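Skesasero Off-Road Club - February meeting minutes

Minutes taken by me again, as my handwriting is apparently the one we can all read. We got going at 7:10 in the back room at Eller Tire and wrapped up a little before nine. Last month's minutes were approved with one fix: I wrote that the Rawat winch was rated for the trailer, and it is not. Please don't try it!

Skid plates. This took up most of the night. We now have two prices for the group buy. Toseck will do the steel plates at 85 dollars apiece over their base price if we want them powder coated, and they want the order in one go. Rawat is cheaper but only has the front section for the older trucks, so anybody with a newer frame would be stuck waiting until May. I was leaning Rawat going in (I have an older truck, so of course I was), but after passing the sample around I changed my mind. The Toseck one has proper recessed bolt heads and the access hole for the drain plug is where you'd want it. We voted and Toseck won easily, with one abstention from a member who already welded up his own.

Still open on this: black or bare? I'll send out the sign-up sheet, so put your color on it along with your model year and cab length. Cab length matters for the rear bracket.

Money. The account stands at 1250 dollars after we paid for the recovery boards and the room. I have 974 of that set aside for the trail permit and the insurance, so there isn't a whole lot to play with - no, we are not buying the big compressor this year. Dues are still owed by a few of you and you know who you are.

Rear bumper with swing-out carrier. We looked at the Toseck catalog while we had it out. The tow rating question came up again. I read out the page: hitch rated to 4000 pounds with the carrier fitted. Two members thought that was low for pulling the camp trailer and I agree, but I'd like to see what the trailer weighs loaded before we argue about it any more. I'll get it on the scale at the quarry.

Spring run. We're keeping the Skesasero loop, lower gate, meet at 8 a.m. with full tanks. Air down at the cattle guard and not before, the gravel stretch is rough on sidewalls. Radios on channel four. If the creek is up we'll go around by the ridge road and have lunch at the top.

Flowers in both, with a tray of bottles on a light wooden desk in the first one:
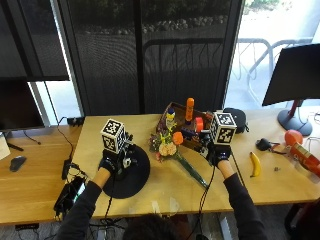
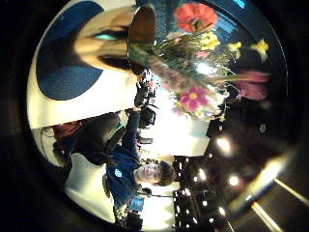 Next meeting is in March, same room, same time. Bring your sign-up details if you haven't sent them, and whoever borrowed the torque wrench, I need it back before I do my hubs. Coffee is on me. We finished up in the parking lot looking at a leaking transfer case, which I think is just the rear seal.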